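Shared kitchens at Grusley House: a conversation with the residential services office

14 May 2022

Grusley House opened its shared kitchens to residents in the Bosman wing last July. The residential services office has since revised its guidance on dishes, counters and the storage of cups. The Skositz Housing Bulletin met with the office's kitchen coordinator to discuss the changes.

The coordinator began with the question residents raise most often, the loading of the dishwasher. Under the earlier rules, each resident washed by hand and left items to dry on a towel. "We had a sink full of mugs by nine in the morning," the coordinator said. "People were polite about it, but they were also hiding their favorite cups in their bedrooms."

The present guidance asks that cups and mugs go in the upper rack, with the open end down. Large plates may share that rack only when they do not block the spray arm. The coordinator acknowledged that this last point has not been popular. "Some residents would like every plate kept below. The machines in the Bosman wing are not deep, and on a Sunday evening the lower rack is taken up with pots. We decided to allow it."

Asked about the wooden countertops, the coordinator said that the office had considered replacing them and chose to keep them. They are oiled twice a year, and residents are asked to wipe up standing water promptly. Cups may be set upside down on the counter for a short time — the guidance says until the next meal — and should then go back to the cupboard.

The matter of cost was also discussed. The office set aside 600 dollars for dishes and kitchen goods in the wing and has spent 335 of it, chiefly on mugs. No matching set was purchased. "A person can find the blue one or the yellow one and remember that it is theirs for the morning," the coordinator said. "With a plain white set, we found the same mug being washed over and over."

Coffee equipment remains the responsibility of residents. Grounds are to be emptied into the compost pail, never the sink, a rule that followed a blocked drain in the neighboring Drakumar wing. A French press may stay on the counter if it has been rinsed.

The office will review the guidance again in July. Comments may be left at the front desk, and the coordinator said that all of them are read. "Most are about cups," the coordinator added.

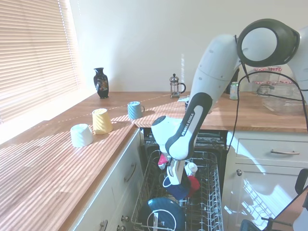 A reader in the Drakumar wing writes that the rule on upside-down cups should be dropped, as the cupboards there are damp and mugs put away after breakfast smell stale by evening. The same reader asks whether shelf liners could be paid for out of the money that remains.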